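Folding before the bell at Makside

Giang Phan has supervised the junior residence at Makside for seven years, and she regards the care of clothing as part of a boarder's schooling. "We ask every student to lay a garment out flat before folding it," she said. "Front up, sleeves out to the sides, hood towards the wall."

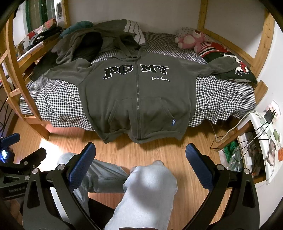 Hooded tops and zippers

Heavy tops give new boarders the most trouble, according to Ms. Phan. The residence teaches one method: sleeves in, hood down, hem up to the neck. A printed or lettered chest may face either way.

"A zipper should lie straight before anything is folded," she said.

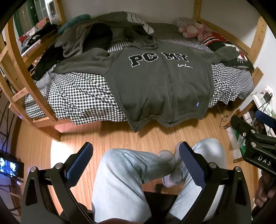
Bedding is treated with less ceremony. Sheets are straightened once the clothes are put away, and plush toys may stay on the bed. Duyên Hầu, who oversees laundry in April and May, asks that fleece be kept in a separate pile.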